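Re: [clukstead-makers] Teaching the arm to empty the bins – hands first or remote first?

January 10, 2026 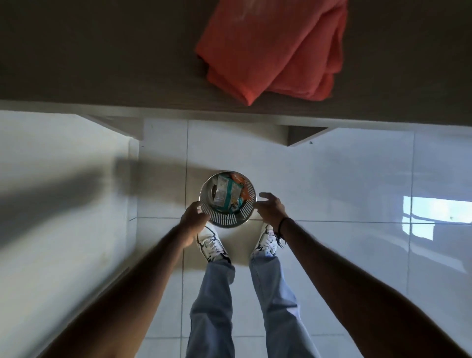 Deng wrote:

> I'd start with remote control and skip the bare-hands stage. If you
> record people doing the chore with their own fingers you end up with
> motions the gripper can't copy. We spent all of September finding
> that out with the laundry job. You'll get lovely footage of thumbs.
> The arm hasn't got a thumb. Put somebody on the leader arm from
> day one and you'll only ever record things it can do.

Okay, I take the point about thumbs, and I did laugh. But I've been doing it both ways for the bin job and I'm not ready to bin the hands (sorry).

What I've found is that the two kinds of recording are good for different bits of the work. When I do it with my own hands I'm quick and I don't think about it. I grab the rim with the left, bring the right in on the side, tilt, done. I can get through a pile of goes before my tea's cold, and I can do them in the kitchen, the laundry, wherever there's a bin and a bit of floor. On the leader arms I'm slow as a wet week. My best run at lift-and-tip took 54 seconds and I was sweating by the end of it. So if it's remote only, I'm going to have a tiny set of very careful demos, all done in the same spot with the same bin, and we know how that goes when you shift the bin a bit to the left.

The thing I have changed is how I use my hands. For the first batch I was just being a person emptying a bin, and Deng's right, half of that is useless. I'd hook a finger under something, or roll the bin against my leg, or give it a shake with a flick of the wrist that no motor of ours is going to manage. Now I do it a bit stiffly, fingers together against the thumb, more of a pinch than a grab. It feels daft but you get used to it. I also stop for a moment before each grip so there's a clean spot to split the recording later on.

Round metal bins are a pain, by the way. The rim is the obvious place to hold, but if the left hand closes before the right one is there, the whole thing swings, and then the right is chasing it. With my own arms I fix that without noticing. On the remote I have to make up my mind: left grips, wait, right comes in, both lift. I've started doing the hand recordings in that order too, so the two sets agree with each other. I'd love to know if anyone else has bothered with this or if the training just sorts it out.

Other thing – rubbish. Please don't record with an empty bin! I did that for ages to save mess and the arm learned that bins weigh nothing. Crumpled wrappers are fine and they spring about in a way that's different each time. I'm going to try something heavier next, maybe damp tea towels.

On gear, I've got the two leader arms from Rendier and they're okay, although the left one has a sticky elbow that shows up in every recording as a little hiccup. Has anyone had the Brulance grips on theirs? I'm told they're lighter in the hand but I'd want a go before I spend money. Somebody quoted me 2000 for the set and I'm not doing that on a rumour.

So my plan is hands for the bulk of it, in as many rooms as I can get into, then a smaller lot of remote runs on top for the grip and the tip. If it's a flop I'll post the results anyway and Deng can say told you so.

Does anyone have a sensible way of naming the files so I can tell which kind is which? Mine are a dog's breakfast.

Cheers

--
You are getting this because you're subscribed to clukstead-makers.
Reply to the list, please trim your quotes.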